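Ticket 2264
Subject: Table tops going cloudy after wipe-down
Status: open, waiting on supplier
Product: Hivunlow table, oak finish
Priority: low (was medium)

Opened 7:20 am

Customer has light wood tables in a short-stay flat, Sydorenko building, unit 768. Whitish streaks after cleaning. Come back every time. She thinks finish is failing and wants a replacement top. Purchased in January so still inside warranty. No hot pans, no bleach, she says. Cleaner used is Sidance spray plus whatever cloths are in the cupboard.

Asked for: which cloth, how much spray, is there anything gritty on the table first.

Update 1

Reply came back. Cloths are a mix. Some terry, some microfiber, all washed together with the bath towels and fabric softener. That's a flag right there. Softener leaves a film on the cloth and the film goes on the table. Told them to pull the cleaning cloths out of that load and run them hot, no softener, twice.

Also asked them to fold the cloth before starting, not wad it up. Small square, one clean face at a time, flip when it picks up dirt. They were using the whole towel open and dragging crumbs from one end to the other.
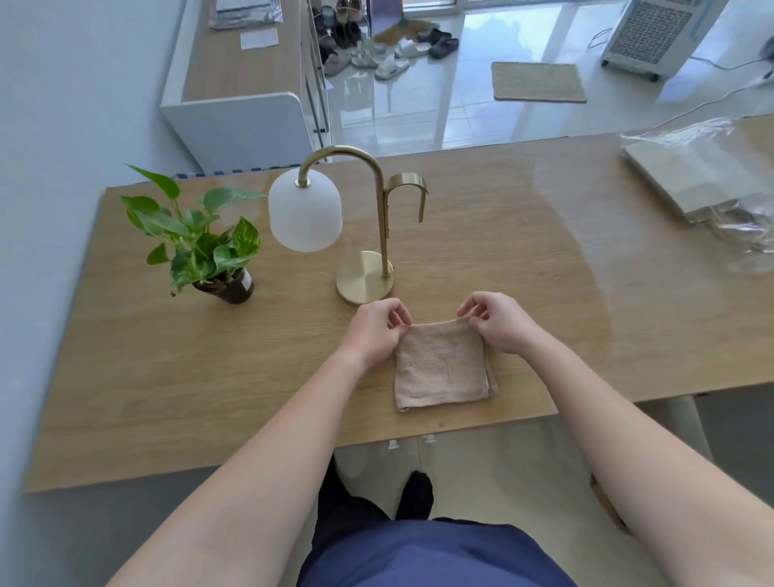
Terry towel, folded square. Lamp and plant still on table.

Note on the lamp — brass base, sits flat on the wood. Move it before wiping, and the plant too. Wiping around them leaves a ring of old product and then that gets reported as a stain. We had this on a different ticket at Noltholm, same complaint, ended up being polish buildup where nobody lifted the lamp.

Update 2

Customer says washed the cloths, streaks still there but lighter. So partly the softener, not all of it. Asked what gets spilled on the table. Answer: "sugar, flour, that kind of thing, guests bake". Ok.

Dry powder plus spray = paste. Paste gets pushed flat and drys as haze. Pretty sure this is the rest of it. Steps sent:

1. Clear the table, everything off.
2. DRY first. Sweep powder and crumbs to the edge with a dry folded cloth, catch in hand or a dustpan. No spray yet.
3. Shake cloth out over the sink, refold to a clean side.
4. Damp cloth, plain water, wrung out hard. Wipe with the grain.
5. Dry cloth right behind it.
6. Sidance only if something is still stuck, and spray the cloth, never the wood.

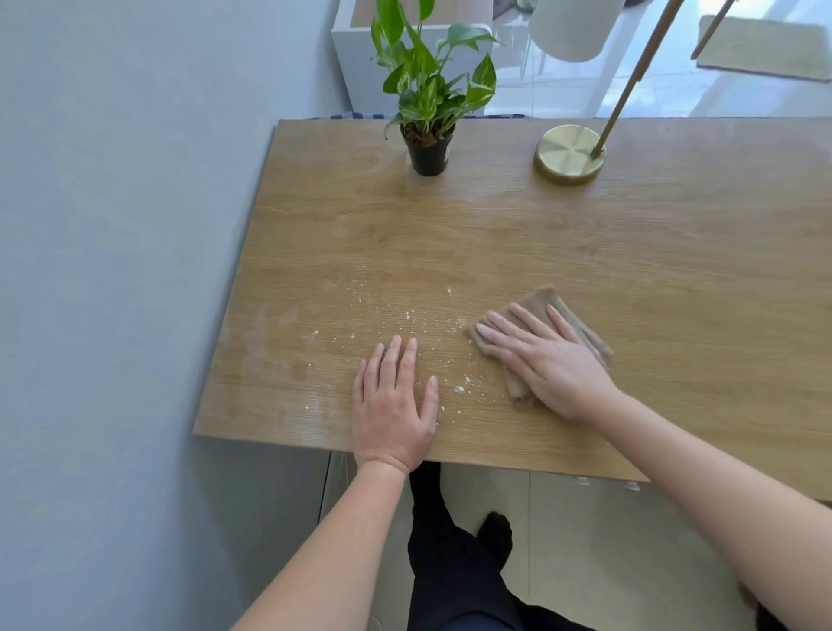
Go in one direction, toward you or toward the far side, doesn't matter, just don't circle. Circles spread the fine stuff back over the part you allready did. If there's haze left from earlier rounds, do that section seperately with a second damp cloth and leave the clean end alone.

Let it sit 20 minutes before judging it. Damp wood looks streaky no matter what.

Update 3, 4:10 pm

Customer ran it on one table only. Says much better, slight haze at the wall end, wants to know if vinegar is ok. NO vinegar on this finish. Told her plain water again, fresh cloth, then call it.

Asked supplier whether the top coat on the January batch was changed. No answer yet. Replacement top on hold until they reply.

To do:
— send care sheet again, old one still says to spray the surface direct
— get a close-up of the wall end once it's fully dry
— check if second table has same haze
— close if nothing back in 7 days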